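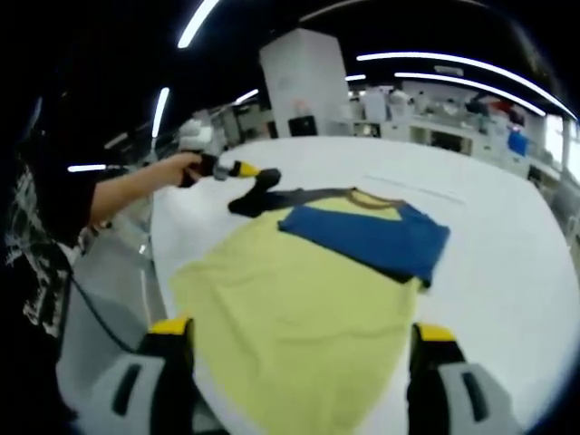
Mwanahawa Mollel
Staff reporter, automation and workplace safety

Trernside has told its partners to stop using part of a garment-folding dataset after finding that one of its hand-held grippers had been recording the wrong finger opening for much of September.

The fault affects 521 of the 3,000 demonstrations in the set, the company said in a notice to partners. In those recordings the video is sound, but the number that tells a robot how far apart the gripper's fingers are does not match what the fingers were doing. The gap was logged as smaller than it was, and the error grew over the course of a shift.

Trernside's demonstrations are made by people, with a gripper in hand, working on shirts and other clothes at a table. A robot arm is later trained to copy the movements.

The problem came to light at Bramotura, a laundry equipment maker that had loaded the data onto a two-arm folding cell. During a morning test the right arm closed hard on a shirt collar and kept pulling after the left arm had let go. The shirt tore and the arm struck the edge of the table before a technician hit the stop button. The technician was outside the guard fence and was not hurt. Bramotura shut the cell down and sent its logs to Trernside that afternoon.
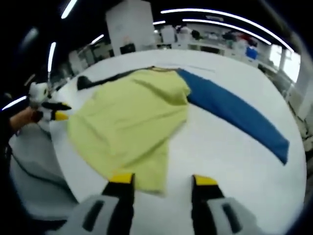
Engineers first looked at the arm's own controller and found nothing wrong with it. They then went back through the training data and compared the logged opening with the video, one recording at a time. The bad readings all came from a single unit, number 779, and were traced to a position sensor that had worked loose on its mount - a small screw had backed out, and the sensor slipped a little each time the fingers snapped shut.

The unit had passed its calibration check at the start of each day. It was not checked again before the end of the shift, so the drift went unnoticed.

Kwok, which supplies the grippers, said it has changed the assembly step for the sensor mount and will replace the part on any unit sent back. It has asked customers to check the finger opening with a gauge block after every 200 demonstrations until then.

Trernside said the affected recordings have been pulled and will be made again. A corrected version of the dataset, called Trila, will go to partners once the new recordings have been reviewed. The company has also added a second calibration check at midday.

Bramotura has replaced the table edge and lowered the grip force limit on both arms. The cell remains switched off while it waits for the new data.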